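I've been putting off writing this one up because every time I mention whiteboard cleaning someone emails me about their magic method with hairspray. So let me say it once: hairspray works, sort of, and then it leaves a sticky film that grabs every bit of marker dust from then on. Please stop!

What follows is how I clean a white work table after people have been writing on it (on purpose or by accident). I rent out desk space at Marura, so I see a lot of white tabletops and a lot of ink. The same steps work on a painted shelf or the front of a fridge, but go easier on paint.

## What you need

- 2 soft cloths, old T-shirts are perfect
- Dish soap and warm water
- Rubbing alcohol
- A dry-erase marker, any dark color
- Baking soda, for the really stubborn stuff

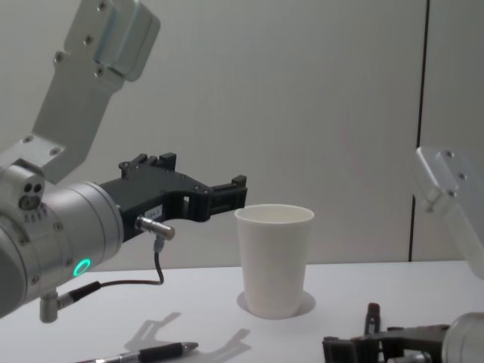 *Robot arm with its green light on, over a white tabletop.*

## Start with soap

I know, boring. But dirt and hand grease sit on top of the ink, and if you go in with alcohol first you just push a gray smear from one end to the other. Put a squirt of soap in a bowl of warm water, wring the cloth out well and wipe the whole surface, not only the bit with the scribble. Dry it with the second cloth. Don't skip the drying, because leftover water thins the alcohol and you end up rubbing twice as long.

Tayla Tautahi, who had the corner desk in January, used to do this part with dry paper towels. I found out when I caught the light on her table and saw all the little scratches – fine ones, but they hold ink like you wouldn't believe. Cloth only.

## Dry-erase that has been there too long

Scribble over the old mark with a fresh dry-erase marker, wait a couple of seconds, and wipe. The solvent in the new ink loosens the old ink and they come off together. It feels completely wrong to add more marker to a marker stain, but it's the first thing I try now. You may have to go over it twice.
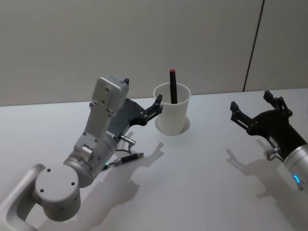
Keep the marker capped between passes, by the way, and store it lying flat if you can. Mine dry out so fast when I forget, and a half-dead marker doesn't have enough solvent in it to do the trick.

## Permanent marker

Try the scribble trick first even for permanent. If there's still a shadow, dampen a corner of the cloth with rubbing alcohol and hold it on the spot while you count to 5. Then rub in small circles, moving to a clean bit of cloth whenever it picks up color. Open a window, and keep it away from the stove or anything else hot.

Test it somewhere hidden before you start (I do the underside of the edge). Some coatings go dull, and you can't polish that back in.

## The last resort

Mix baking soda with a few drops of water until it's like toothpaste, dab it on with a finger and rub very lightly. It's a mild abrasive, so it can take the shine off glossy tops. I've only needed it once, on a table where Wiroj Panyasiri had traced around a dinner plate in laundry marker. Rinse well afterward or you'll get a chalky haze the next morning.

Then one more wipe with plain water, dry it off, and leave the table alone for a few minutes before you put any paper back on it.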